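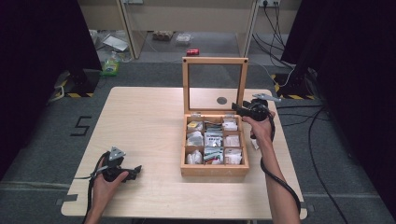

Boîte en bois à neuf compartiments garnis de sachets, couvercle vitré relevé.

Baso (fanzine)

Baso est un fanzine francophone de fan-art et de bande dessinée amateur, consacré à l'univers de science-fantasy Firkamari. Je tiens cette fiche depuis un bon moment, alors pardonnez-moi si je m'emballe un peu, j'ai grandi avec ces pages agrafées (et mon exemplaire du premier numéro n'a plus de couverture).

Origine

Le fanzine naît à Okmont, dans l'arrière-salle d'une librairie d'occasion, entre lecteurs qui dessinaient déjà les personnages de Firkamari dans les marges de leurs cahiers. Le titre reprend le nom du passeur muet du deuxième cycle, un personnage secondaire que la série officielle montre à peine — et que les fans, eux, ont dessiné sous toutes les coutures ! Les premiers numéros sont photocopiés en noir et blanc, avec un lettrage à la main parfois franchement illisible. J'ai mis des années à déchiffrer une bulle de la page de garde.

Contenu

La revue a compté 17 numéros, pour un total de 416 pages. On y trouve des illustrations isolées, des récits courts et un feuilleton, « Les Nuits de Blackwood », qui raconte l'exil de Baso dans la forêt du même nom. C'est de loin la partie la plus lue, et celle dont on me parle encore le plus souvent. Le dessin y change beaucoup d'un épisode à l'autre : trait épais et grands aplats au début, puis des hachures très fines, presque de la gravure. Personnellement je préfère le début, mais je sais que je suis minoritaire sur ce point.

À partir du numéro 5, une rubrique accueille des images de synthèse. Les rendus ont vieilli, il faut bien le dire (ces reflets chromés sur les armures !), mais ils gardent un charme fou et plusieurs ont servi de fonds d'écran à toute une génération de lecteurs.

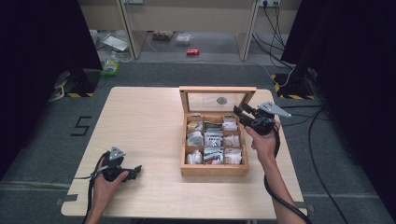
Quelle technique les dessinateurs de Baso utilisaient-ils pour les couvertures ?
La plupart des couvertures étaient encrées à la plume, puis mises en couleur à la gouache sur une copie du dessin, ce qui permettait de garder l'original au trait pour les pages intérieures.

Galerie en ligne

Après l'arrêt du papier, les planches ont été numérisées et rangées par artiste dans une galerie qui réunit 142 signatures, pseudonymes compris. Une section à part rassemble les dessins dont on ignore l'auteur. Si vous reconnaissez un coup de crayon, écrivez dans la page de discussion, il y a déjà eu quelques belles retrouvailles de ce côté-là. Les scans des premiers numéros sont un peu gris, et je cherche toujours une meilleure copie du numéro 3, dont la double page centrale est mangée par la reliure.

Accueil

Dans le petit monde des fans de Firkamari, Baso passe pour plus libre que les autres publications amateurs, moins attaché à la chronologie officielle aussi. Certains lecteurs lui reprochent d'avoir inventé à Blackwood une géographie impossible. C'est vrai, la rivière y coule dans les deux sens selon les épisodes, et je l'aime comme ça.

Voir aussi : Firkamari (univers) ; Les Nuits de Blackwood ; Fanzines d'Okmont

Dernière mise à jour : 24 avril 2024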